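thread: three weeks of fighting my own placement code. mostly notes to self, posting in case someone else is stuck in the same hole
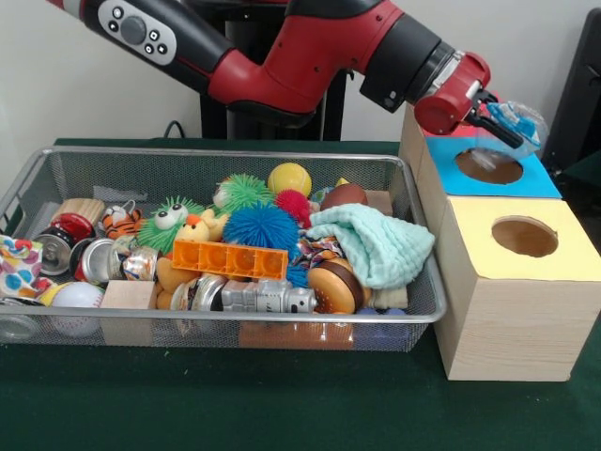 *Clear plastic thing with blue bits, right over the hole in the blue box. Clololbridge, bench side.*

1/ Task is dumb on paper. Pick a thing out of a basket of junk, put it through the round hole in a box. Red arm, two fingers. I own the software between "camera says something's there" and "arm goes there". So when it's bad it's my fault

2/ Stack, for the people who always ask: perception node → grasp picker → planner (ours, called Gethin) → controller. Logging and replay is a separate thing called Bindeo. Will whine about all four

3/ Perception first. Clear plastic is the worst. Depth just goes through it. You get the top of whatever is behind, plus a few floating points on the edges where it catches light

4/ In that pic you can see the blue box top straight through the thing in the gripper. Well so can the depth sensor. As far as my point cloud was concerned the hand was holding nothing and the box had a small bump on it

5/ Old code: "no points between fingers = dropped it, go home". So it'd get a perfect grasp on a clear object, decide it was empty, open up and go back for another try. Over and over. I watched this for most of a morning before I got it

6/ Fix: stop asking the camera if we're holding something. Ask the fingers. If the gripper stalls before fully closed and the current stays up, we're holding. Camera only gets a vote if the fingers aren't sure

7/ It's like 40 lines. Should have been there from day one. I deleted way more than I added

8/ Still breaks on thin stuff. A corner of cloth between the fingers looks the same as nothing, the gap's tiny. Threshold is per gripper and it drifts as the pads wear. Right now I re-zero on startup and hope

9/ Cloth generally, ugh. There's a mint washcloth draped over the basket rim and the segmenter has strong opinions about it. Sometimes one object, sometimes four. Folds look like edges, edges mean new object, now I have four washcloths

10/ Tried bumping the merge threshold. Then it merged the washcloth with the cream cloth under it AND whatever was next door. One giant object with a centroid in mid air. The grasp picker loved it, scored it top

11/ Where I landed: two passes. Low threshold, high threshold, keep the segments that survive both. Anything that changes shape between passes goes in a "weird" list and gets tried last. Not clever. Works ok

12/ Spiky balls btw are easier than I expected. Depth is noisy all over but it's noisy evenly, so the center comes out fine. The crushed cans are worse, shiny facets pointing every which way, half the surface missing

13/ ok planning

14/ The boxes are stacked, small one with the blue top on a bigger one with the yellow top. So there's two holes at two heights and the top box sits right up against the space you'd want to use to come at the lower one

15/ Gethin used to plan with the held object as a point. Gripper clears the box, done. Obviously the object doesn't clear the box if it's hanging down past the fingertips

16/ So now after every grasp we stick a fat cylinder on the gripper and plan with that. Radius from the segment, length from the segment plus padding. For clear stuff the segment is garbage so it gets a default size. Default is too big. Too big is fine until you need to fit through a hole

17/ Which is the whole job. Spent a day with the planner telling me (correctly!) that a cylinder wider than the hole does not go in the hole

18/ Answer was to quit planning the last bit. Plan to a pose above the hole, full collision checks, fat cylinder and all. Then switch off the planner and go straight down slow, with a force limit. If it pushes back, stop, go up, shift over, try again

19/ Shift over = a small spiral. 6 tries and then give up and put the object back in the basket. It used to be unlimited. Don't do unlimited. I went for coffee and came back to it still circling

20/ Side effect nobody on my end thought about: once it's slow and force limited you can release early. Don't need to be in the hole, just over it and centered. For small things just open the fingers. Cut a lot of time

21/ Early release is off for anything round. Balls hit the rim and go wherever they like

22/ Someone's going to ask how it finds the hole. Fit a circle to the dark bit on the colored panel. Blue top is easy. Pale yellow top was bad bc the brown inside and the wood around it come out close together under warm light. Moved to edges instead of color, then check the radius against the known one

23/ Also it gets found ONCE, before the pick, and cached. By the time you're over the box the arm is blocking your view of it. I had it re-detecting mid motion for a while and it would happily lock onto the other hole. Right object, wrong box, full marks for confidence

24/ Control. Short one. The arm was wobbling at the end of every move and I blamed the gains for ages. It was not the gains

25/ It was timestamps. Camera host and control host had clocks 22 ms apart. Every pose I sent was for a slightly older arm. At slow speed no big deal, at full speed it shows up as a little correction at the end. Wobble

26/ Found it only bc Bindeo plots both streams on one axis and I zoomed in by accident. Command line, joint line, same shape, shifted over. Felt sick

27/ Sync your clocks. Then check that they're synced, in code, at startup, and refuse to run if not. We refuse to run now. It's annoying and I love it

28/ Tooling, since it's what saved me. Things in Bindeo I'd build again on the first day:
- replay any run with a different version of the planner
- one button for "mark this moment, something was off"
- every log has the git hash and the full config in it, not a link to the config

29/ That last one. We used to log the config path. Somebody edits the file, now your log from last week is lying to you. Guess who edited the file

30/ Replay is the big one tho. I can change a threshold and run it on 88 saved picks before lunch without touching the arm. Doesn't tell you if the grasp would've worked. Does tell you if the code would've picked the same spot, and if it didn't you go look why

31/ What I'd skip: the behavior tree. We use Flirner for it and Flirner's fine, it's me. I made a tree so deep that a failed grasp took five hops to reach the node that cared. Flattened it to a state machine with a dumb table. Prints on one page

32/ Table is literally: state, what happened, next state. If the pair's not in the table it stops and beeps. Most of my real bugs in the last stretch were beeps, and a beep is a line I forgot, so you add the line

33/ Still broken, in order of how much it bugs me:
- default size for clear objects is still a guess
- long stuff (the orange block w/ the compartments) needs to be turned end-on before it goes in and the regrasp is flaky
- cans roll when you get a finger on them
- picks near the basket wall, the mesh eats depth points and the planner thinks there's free space where there's wire

34/ The mesh one is next. Plan is to quit sensing the basket at all. It's a box, I know the size, find the metal rim and drop in a model. Same lesson as the grippper thing tbh, I keep asking the camera for stuff I already know

35/ For regrasp I've got a half written branch that sets the object down on the table, looks again, picks by the end. Table's flat green so segmentation is nearly free there. Slow but I'll take slow

36/ Re the replies: no learned policy in this one, it's all plain old code apart from the segmenter. Not against it. I just wanted something I could put a breakpoint in

37/ And yes the spiral step size is hardcoded. Yes I know. It's in a constant called SPIRAL_STEP_FIXME and has been since April

38/ Gonna go do the basket model. Will add on here if the rim fit works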